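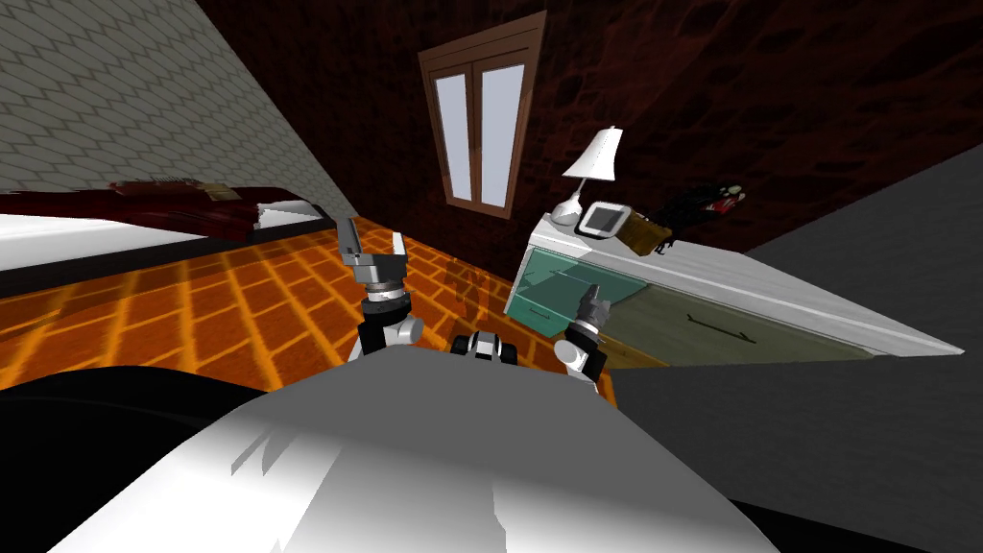
Umby Rooms - Frequently Asked Questions

Last updated July 2022

What is Umby Rooms?

Umby Rooms is a simulation package for people who work with two-armed home robots. You get furnished rooms, a robot model with two arms and parallel grippers, and the tools to record what the robot does. Everything runs on your own computer. It is made by Brorkach and sold in Canada through our partner Plamar.

How many rooms are included?

The Basic licence has 8 rooms. The Full licence has 200. Every room can be loaded with other wall and floor materials, so your program does not learn only one colour of floor. If you need a special room, please write to us before you buy, and we will tell you if we can build it.

Which camera views can I record?

There is one camera at the head and one at each wrist. The wrist cameras look over the gripper, past the two fingers, and they turn together with the hand. All views are saved with the same clock, so you do not need to line them up afterwards.

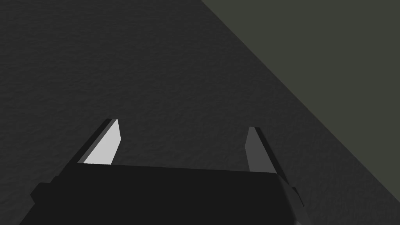 Wrist view with the gripper open over a dark, rough-textured surface.

Why does my wrist view look so dark?

The wrist cameras have fixed exposure when you install the program. If the hand is close to a dark surface, the picture becomes dark also. You can change the exposure in Settings, under Cameras, or raise the room light for all views. We recommend to change only one of them at a time.

Can one finger be much brighter than the other?

Yes, this is normal. Light is calculated for each side of the finger, and it changes when the wrist turns. Some customers reported it as a fault, but it is the same on the Basic and Full licence. If your program has problems with it, switch on "Even light" in the same menu.

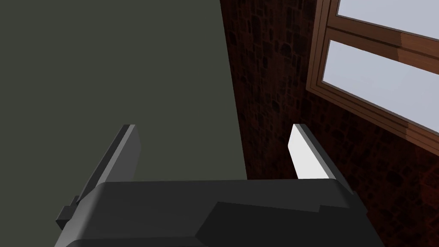 What computer do I need?

A desktop computer with a separate graphics card and 77 GB of free disk space for the Full licence. The Basic licence needs much less. Laptops will work, but recording three cameras together can be slow. We do not support tablets.

Can I bring my own robot or gripper?

You can import your own gripper if you have the model file and the joint limits. The guide for this is in the Sotelo folder (Sotelo is the name of our import tool). A full robot body is more difficult - please count a few days for it, and ask us for the checklist first.

Where do I begin with a new task?

Start with the hand open and no object in it. Move the wrist slowly in front of one large plain surface, for example a panel, and look at the recording before you add a grasp.

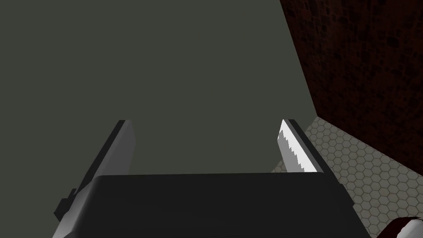
When you are satisfied with the movement, save it as a start position. You can then repeat the task up to 1000 times in one batch, each time with small changes in light and in the place of the objects. The batch can be paused, and it will continue from the last complete run.

Can I use the recordings in a commercial product?

With the Full licence, yes. With the Basic licence you may use them for teaching and for your own research.

Is there a trial?

Yes, one room for 8 days, with all cameras. The trial recordings stay yours. From August the trial will include the import tool as well.

How do I get help?

Use the form on the Support page and attach your log file. We answer in English or French.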